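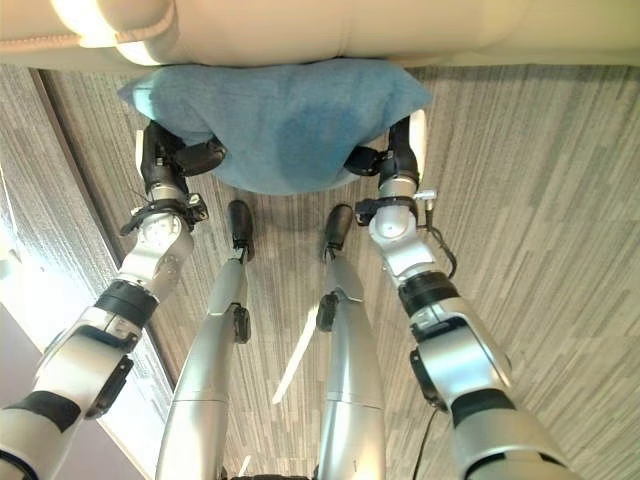 Stiler opens truck service centre at Trornwood

Truck dealer Stiler has opened a new service and parts centre on the Trornwood industrial estate, and drivers can book in from Thu 24 December. The site replaces the firm's old workshop behind the railway goods yard, which closed in November after its lease ran out.

The new building has 17 service bays. Four of them are long enough to take a tractor unit with its trailer still attached, so a lorry with a brake or lighting fault can be checked without being uncoupled first. There is also a brake tester, a covered wash and a separate bay for refrigeration units.

Stiler sells and repairs Berge trucks and will go on doing so at Trornwood. It will look after other makes as well, but warranty work is limited to Berge vehicles and to Sindo trailers, which the company took on as a second line earlier this year. The first Sindo curtainsiders are due on the forecourt in the new year.

The parts counter faces the estate road and has its own parking, away from the workshop gates. Stiler says it will keep about 3000 lines on the shelf, mostly filters, brake pads, lamps, mirrors and air fittings. Anything else ordered before midday should arrive the next working morning. Trade customers who held an account at the old address do not need to apply again – the account number stays the same.

Opening hours are longer than before. The workshop will run from six in the morning until ten at night on weekdays, and until two in the afternoon on Saturdays. The parts counter opens an hour later and shuts at six. Over Christmas and New Year the workshop will deal with breakdowns only, and routine servicing starts again on the first full working week of January. The breakdown line is answered day and night throughout, on the same number as before.

There is a waiting room upstairs for drivers, with showers, a small kitchen and a quiet room for those on a rest break. Drivers are asked to hand their keys in at reception and walk up by the outside stairs, as the workshop floor is closed to visitors. 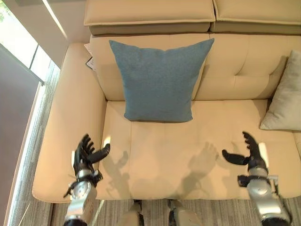 According to one local haulier, the late shift will make the biggest difference. Its trucks are out all day, and an inspection at the old workshop usually meant losing a vehicle until the following lunchtime. The haulier now hopes to drop lorries off after the last delivery and have them back before the morning run, though it would like to see how quickly the evening slots fill up before changing its own rota.

Stiler said evening inspections must be booked at least two days ahead. Tyres, bulbs and other small jobs can be done without an appointment if a bay is free.

All the staff from the old workshop have moved across, and the company is taking on six more technicians and two apprentices. The apprentices will spend one day a week at college and the rest in the workshop. Applications for both posts close at the end of January.

Vehicles should come in by the north gate, off the ring road. The south gate is for cars and vans only and has a height bar. Signs are up at the roundabout, but some satnavs still send drivers down Mill Lane, which has a weak bridge and a weight limit. Stiler has asked hauliers to pass this on to agency drivers in particular.

The lorry park beside the workshop is for customers' vehicles and can be used overnight by arrangement. It is lit and fenced, and the gate is locked at ten. Refrigerated trailers left there will be plugged in where possible, with the bays furthest from the road kept for them. 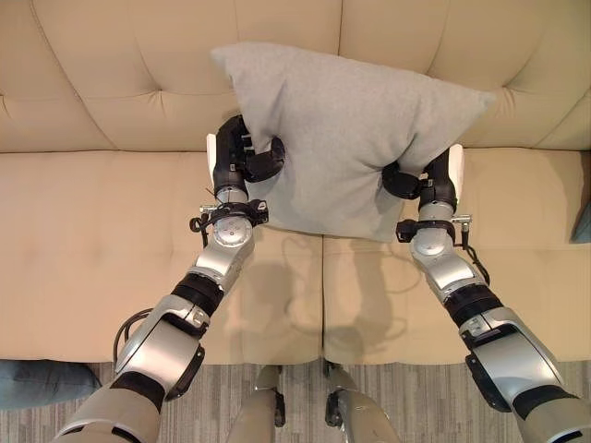 Residents on Mill Lane said they were pleased the fridge units would be kept to the far side, but they wanted to know what would happen about reversing alarms late at night. Stiler said vehicles arriving after eight would be sent round a one-way loop so that few of them need to reverse, and that the workshop doors on the lane side would stay shut in the evening.

The old workshop is no longer staffed. Parts ordered there and not yet picked up have been taken to the Trornwood counter and will be held until the end of January.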